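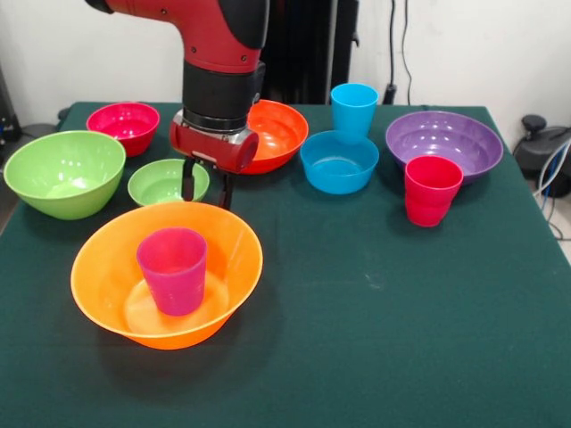 Monique Jacquet bought her first set of plastic bowls when her eldest turned three. She still has most of them. They live in the bottom drawer beside the stove, along with the cups, and they come out for breakfast, for birthday parties and for sorting buttons on the kitchen floor.

Coloured plastic tableware has never gone away. It is cheap, it survives a fall onto tile and it weighs next to nothing in a picnic bag. What has changed is how people buy it. Ilango Shenoy runs Bergeron, a small homewares shop, and he says customers used to ask for a matching set in one colour. Now they want one of each.

"They pick up a purple bowl, then an orange one, then they go back for the lime green," he says. "By the time they get to the counter they've got a rainbow."

A mixed set has its practical side. In Jacquet's house each child has a colour, and arguments over whose cup is whose have mostly stopped. Blue belongs to the middle child and is not up for discussion.

The trouble starts at putting-away time. Bowls bought as a set will usually nest. Bowls bought one by one over several years may not, and cups make it worse. A cup left standing in a bowl takes up the space where the next bowl should go, and anything set on top of it will tip.

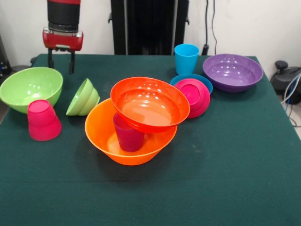 Muthu Chowdary has spent 9 years helping families sort out their kitchens, and she starts with the same job every time. Everything comes out of the cupboard and onto the table. She puts a cloth down first, a plain dark one if there is one in the house, so the pieces don't slide and the colours are easy to tell apart.

From there she works by width. The widest bowl goes down first, right way up, and the next widest goes inside it. Colour is ignored at this stage, which some children find hard to accept. Cups go in a separate column, or one small cup can go in the very middle of a stack if it sits below the rim of the bowl around it.

Flat pieces are kept apart. A plate under a stack of bowls is fine, but a plate in the middle of one is a nuisance every time somebody wants cereal.

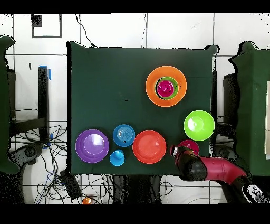
Chowdary keeps each stack to eight pieces at most. Any higher and a child will pull from the bottom, and the lot will come down. She also likes to leave one bowl out on the bench for fruit or keys – it saves opening the drawer.

Care is simple enough. Shenoy tells his customers to check the base of each piece before it goes in the dishwasher or the microwave, as not all plastic is made for either. Tomato sauce will stain the paler colours if it sits overnight. Scratched bowls can be moved on to the shed or the sandpit.

Jacquet did her own drawer in April, with the children helping. Two cups had no room and now hold toothbrushes in the bathroom.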